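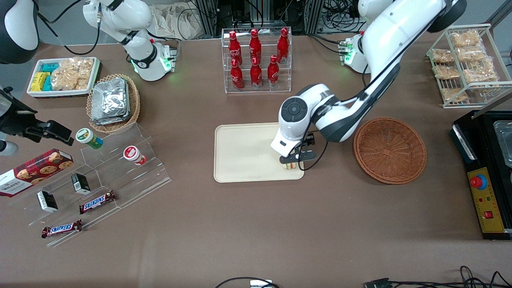 Setting up a self-serve snack and drink table

Print this page | E-mail this page

These instructions cover a single table of packaged snacks and bottled drinks for a break room, reception area or small meeting. Everything on the table is sealed and shelf-stable. Cut fruit, sandwiches and anything that needs chilling are covered separately.

What you need

One table with a wipeable top
One two-tier bottle rack, clear acrylic
One stepped display stand, clear acrylic
Two rectangular trays with a raised lip
One round basket, wicker or similar
Cloth, mild dish soap, water

Clear acrylic scratches easily. Do not use paper towels or glass cleaner on it. Ammonia clouds the surface and can cause fine cracks along the bends. The Plirnen rack used at our office has been washed with dish soap only and is still clear.

Step 1. Place the bottle rack

Wipe the table and let it dry. Put the rack at the center of the back edge, leaving enough room behind it to lift the rear bottles without hitting the wall. Loaded, it is the heaviest item on the table, so position it before filling.

Six 500 ml bottles fit a rack of this size, three to a tier. Fill the upper tier first. If the lower tier is filled first, the rack has to be loaded over the tops of those bottles and one usually gets knocked. Turn all labels to the front. Use one kind of drink per rack where possible; a mixed rack needs sorting every time it is refilled.

Step 2. Place the trays

Small boxes and bags can share a tray if each has its own side. Stand the boxes together at one end, then fill the remaining space with bags. Boxes hold their position and act as a divider. Bags on both sides of the boxes will push them out of line as the tray empties.

Keep the second tray for small rectangular items, such as wrapped bars or wafers. Lay them flat with the short side toward the front of the table. Start at one end of the tray and work across. Do not stack more than two deep.

Step 3. Fill the basket

Foil packets slide on a smooth tray and are better in a basket. Stack them flat and stop 25 mm below the rim. A round basket with a base narrower than its rim should be tested by pressing on one side before it is filled.

Step 4. Load the stepped stand

Cylindrical containers go on the stepped stand, away from the table edge. Upright is the default. A container can be laid on its side if its printing reads better that way, provided the step has a lip or the container is wedged. Check lids before placing.

Step 5. Check reach

Stand at the front of the table. Every item should be reachable without passing a sleeve over the bottles. If not, move the trays forward and leave the rack where it is.

Refilling

Bring older stock forward before adding new. Ecaterina Bogdan, who keeps the Horkon break room stocked, refills at 7 in the morning and again after lunch. One refill is sufficient for roughly 25 people. Bottles should be replaced when a tier is down to one.

Revised November: basket fill height corrected in step 3.

Print this page | E-mail this page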